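4. Budgeting for a Shared Manipulation Cell

4.1 What the purchase has to cover

Most published cost figures for tabletop manipulation stop at the price of the arm. In our own planning this was the easiest number to get and the least useful one. The Westbridge cell was bought in two rounds, and the second round was made up almost entirely of items that had been left out of the first: cables, spare finger sets, a second power supply, mounting hardware, and test objects. None of these is expensive alone. Together they used up the money that had been set aside for a second camera, and the camera had to wait until the next budget year.

We therefore split the budget into four lines and kept them separate through the whole process. The first line is the arm and its controller. The second is the end of the arm, meaning the gripper, fingers, mounting block, and wiring. The third is the workspace, meaning the table or counter, the backdrop, and the lighting. The fourth is consumables, which covers test objects as well as anything expected to wear out within a year. Money could be moved between lines only at the January review. This rule was unpopular at first. Its practical effect was that a discount on the arm could no longer be spent on a larger arm.

4.2 Quotes and how they were compared

We asked two suppliers, Pruton and Skaden, for quotes against the same written list of tasks. The list described everyday pick-and-place work on a counter with household and sports items. It did not name a model or a payload class. Our earlier request had named both, and the replies were hard to compare, with each supplier quoting the nearest thing in its catalog.

The Pruton quote was lower on the arm and higher on service. The Skaden quote included a longer warranty but excluded the gripper from it. This mattered more than we expected when we read through our repair log, which runs to 110 entries. Of these, 40 concern the gripper or the wiring that feeds it, and 11 concern the arm joints. The rest are split between software, power, and the workspace. A warranty that covers the joints and leaves out the gripper covers the part of the machine that gives us the least trouble.

Shipping and import charges were quoted by one supplier and left open by the other. We asked for them in writing and added them to the arm line. Training days were offered by both. We took none, and in hindsight one day for the two people who do most of the maintenance would have been worth paying for.

4.3 The end of the arm

We recommend that the gripper be budgeted as a wear item with a planned replacement date. Fingers are changed more often than anything else in the cell. We now buy them in matched pairs and store the spare pair already drilled for the mounting block, so that a change takes minutes and does not need the workshop.

Cables are a related case. A cable run on the outside of the arm is cheap to install and easy to reach, and it also takes up room in the workspace that the planner has to respect. Internal routing was available from Skaden at extra cost. We priced both options over three years, counting technician time, and the external run came out ahead for our volume of use. A group running long unattended shifts might reach the other answer. Whichever is chosen, at least one complete spare set should be on the shelf. The longest single stop in our log came from a connector that was out of stock.

4.4 Workspace and test objects

The workspace line is easy to underfund because much of it looks like furniture. Our cell uses a speckled gray counter with a polished top and a plain pleated curtain behind it. The polished top gives soft reflections under objects, and a group that depends on vision should try its own cameras on a sample of the surface before ordering a full slab. A matte top would have cost us the same. The curtain was the cheapest item in the whole budget and has needed no attention.

Test objects were bought locally. Tennis balls and metal cans make up a good share of the set. The two shapes ask different things of a parallel gripper: the ball has a soft surface and rolls when bumped, and the can is rigid and may be presented upright or on its side. We bought tennis balls of more than one brand, so the printing on the felt is not the same from one ball to the next. This was done on purpose and added nothing to the price. Object purchases are logged under account 3407, and we suggest a separate account of this kind for any shared cell. Without it, small purchases tend to be charged to whichever project is running that week, and the real cost of consumables cannot be recovered later.

4.5 Staff time

Senthil Rai kept the repair log and Sharada Varma handled the quotes, and neither job appeared in the original plan. Their hours were larger than the yearly cost of fingers and cables combined. The plan for the Murthy cell, which follows the same four lines, adds staff time as a fifth line and has it reviewed with the others in January.

Figure 4. The arm at work on the counter, with a metal can on its side at the gripper and four tennis balls on the surface. 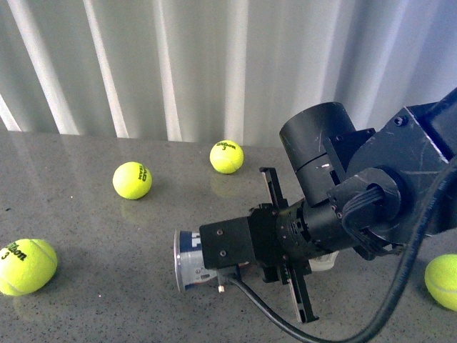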